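Progress report to the Szűcs fund: the cable and power clear-out
8 May 2019
By Levente Fekete, Workosico

We use cookies to remember that you have already closed this notice. Accept | Manage

To whom it may concern at Szűcs, and to anyone in Pekon who still believes this was a two-week job:

You gave us money in January to sort out the power strips, extension cords, adapters and loose cables in the shared workrooms. The plan was to get everything into one place, decide what stays, label it, and give it a home. I am pleased to report that everything is now in one place. The place is my office.

The collecting took longer than planned. People are generous with their broken cords and very attached to their good ones. One department handed over a box of phone chargers for phones I last saw at a wedding, then asked for the box back. We kept the chargers and returned the box, which they seemed happy with.

The final tally was 1209 items, counting a cord and its adapter as two if they arrived separately and as one if they couldn't be pulled apart. Your form asks for "units," so please read it in that spirit.

Sorting happens on the tabletop, one piece at a time. We put a big white board down first so that small parts show up against it, though I admit a white strip with a white cord makes less of the idea than a black one does. Each piece gets looked over, goes through the tester in the next room, and gets a tag: keep, repair or out. Power strips are the slow ones. They're long, the cord has opinions, and half of them come in with something still plugged into the end.
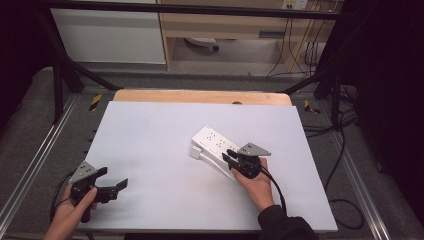
What we have spent

The tester came in under the estimate. The labels came in well over it, mainly on account of my ordering the wrong ones first. They were freezer labels. They stick beautifully to a frozen chicken and not at all to a cord. The second batch, from Rastunex, holds fine, and the freezer labels have gone to the kitchen, where I'm told the soup has never been so well documented.

Storage is still the open line. We budgeted for 20 drawers and have received 7. The supplier says the rest are on their way and has been saying so with real warmth for some weeks. Until then the "keep" pile lives in stacked trays, sorted by length. Short cords are at the top because they were done first, and no deeper principle should be looked for.

What went wrong

We lost a week to an argument over whether adapters should be stored with the things they adapt or with each other. They are now with each other. I was on the losing side and have accepted it in public.

The repair pile is also bigger than I promised you. Most of it is bent prongs and tired switches, well within our means, but the person who likes doing that work has only two afternoons a month for it. I'd ask you to let us move the unspent travel money over to cover a third. There was never much travel in this project. The two rooms are across a hallway.

Next steps

Finish the power strips. Put up the drawers as they arrive. Write a one-page sheet on where things go back, and tape it somewhere people will at least have to move it to get at the coffee. After that I'd like to hold an open morning so each room can collect what it needs, with a sign-out list and a pen on a string.

I expect to send the closing report once the last tray is empty. Receipts are attached separately, including the one for the string.

Comments (3)

marta_k: Can the second floor have a long extension cord before the open morning? We're running the projector from the hallway.

Levente Fekete: Yes. Come by and bring back the one you borrowed in January.

dunnage: I voted for adapters with their devices too. Stay strong.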